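Ticket: Clomik wall clock drifts, punches rounded to the wrong quarter hour
Status: Open (reopened by customer)
Product: Clomik time clock, wall unit
Site: Vlachopoulos, back workshop and front office
Opened by: Achilleas Konstantinidis
Handled by: Unditz Support

Achilleas Konstantinidis wrote:

The clock by the workshop door runs slow. The one in the front office doesn't. Same model, same firmware, same account, same settings page. By the end of a week the workshop unit is 8 minutes behind the office unit, and since you round punches to the quarter hour, people who came in on time get docked and people who left on time get paid for staying. I've been fixing it by hand in the timesheet since the start of August and I would like to stop.

Before you ask: yes, I restarted it. It comes back with the right time and starts losing again straight away.

Unditz Support wrote:

Thank you for reaching out. Time differences between units are nearly always caused by the local network. Please confirm that your router allows the clock to reach our time service, and that the time zone is set correctly under Location.

Achilleas Konstantinidis wrote:

The time zone can't be the problem. A wrong time zone puts you out by an hour, all at once, and it doesn't creep.

As for the network, both clocks hang off the same Vultitz router. I'm not a network person but if the router were blocking your time service I would expect it to block it for both. I looked at the router log anyway. The workshop clock is connected, it sends punches, the punches show up in the dashboard within seconds. So it can talk to you when it's telling you what time it thinks it is, and it can't talk to you when it needs to ask? I suppose that's possible. I'd want to see something that shows it.

Unditz Support wrote:

Punches and time sync use different ports, so it is possible for one to work without the other. Please open the port listed in the setup guide and restart the clock. We also recommend moving the unit closer to the router.

Achilleas Konstantinidis wrote:

Port opened. It was open already, but I deleted the rule and made it again so we can both say it was done. Restarted the clock at 7:40 in the morning. By closing time it was behind.

I'm not moving the unit closer to the router. It's on the wall next to the door people come in by, which is where a time clock goes.

What I did do was swap them. The workshop clock is now in the office and the office clock is in the workshop. If it's the network or the location, the problem should stay in the workshop. If it's the clock, the problem should move to the office. I'll leave them a few days.

Achilleas Konstantinidis wrote:

Results of the swap. The problem stayed in the workshop. The clock that kept perfect time in the office for two years is now losing time by the door, and the bad one is fine.

I was sure it would go the other way and I'd already written half of a rude message. So you may have been right that it's the location. You haven't been right about why, as far as I can tell. Signal strength on the status page is "good" in both places.

Unditz Support wrote:

Thank you for this very useful test. As the issue follows the location, this confirms a network cause and not a hardware fault. We will close this ticket. Please rate your experience!

Achilleas Konstantinidis wrote:

Reopening. It confirms a location cause. There are other things in a location besides a network. There's power, for one. I didn't see anybody ask about power.

The office clock runs on the adapter it came with. The workshop clock is wired into a power supply in the ceiling that the electrician put in when we did the lights. Your setup guide says either is fine. Is it? I have no idea how a clock like this keeps time between syncs, and the guide doesn't say. It also doesn't say how often it syncs. I've looked in every menu.

Questions, and please answer them in order:

How often does the clock ask for the time?
What does it do if the answer comes back very different from its own time?
Is there a log on the unit of when it last got an answer?

Unditz Support wrote:

Your ticket has been passed to our second level team.

1. The clock requests the time once every 24 hours and after each restart.
2. If the difference is more than 5 seconds the correction is applied gradually, to avoid duplicate punches. If the difference is larger than an internal limit, the correction is rejected as unsafe.
3. Yes. Hold the lower key for ten seconds and choose Diagnostics, then Sync.

Achilleas Konstantinidis wrote:

Now we're getting somewhere. So a clock that's a little wrong gets nudged, and a clock that's very wrong is left to get worse, because being very wrong is "unsafe." Who thought of that one? I can see the reason for it if somebody is messing with the time service, but it means that once a unit falls far enough behind it stays behind until a person notices. The dashboard doesn't show a warning either. I checked and both units are green.

Sync page on the workshop unit:

Last request: 02:14
Last result: REJECTED (limit)
Rejected in a row: 145
Supply: LOW

I'd like to draw your attention to the last line. Supply: LOW. It's on the unit, on a page that support knew how to get to, and I was sent off to redo my router.

One thing bothers me about the number, though. That many rejections at one a day is more than four months, and this clock only moved to the workshop after I opened the ticket. So either the counter is carried over from somewhere, or it doesn't count what it says, or it's asking a lot more often than once every 24 hours. I wouldn't build anything on it until somebody explains it.

Unditz Support wrote:

The counter may include retries. A low supply reading can affect the internal clock on some units. We recommend using the original adapter. We consider this issue resolved.

Achilleas Konstantinidis wrote:

"May include" and "can affect on some units." I'll believe it's resolved when it has kept time for longer than it takes to type the word.

I ran an extension from the nearest outlet and put the workshop clock on the original adapter. I left the ceiling wiring disconnected and taped off. Restarted at 6:15 in the evening, and the first sync was accepted. Supply now says OK. Next morning it matched the office clock to the second, as near as I can judge by walking between them.

That's one night. It isn't proof. A restart has always made it look good for a while. The plan is to leave it alone, read the Sync page each morning and write the figures here. If it holds, I'll put the ceiling supply back for a day and see if it goes wrong again, which is the part your side would skip.

What I still want from Unditz, fixed or not:

A warning in the dashboard when a clock has rejected the time. Green should mean green.
A line in the setup guide saying what voltage the unit wants at the unit, measured with the thing running.
The punches from the bad period. I can correct them one at a time, but the export doesn't say which unit they came from, so I'm going by who works where.

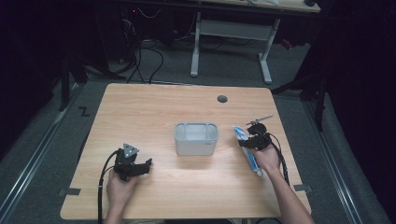
On that last point, if the unit is stored with each punch anywhere on your side, send me a file with it in and I'll do the matching myself. Leave the ticket open until then.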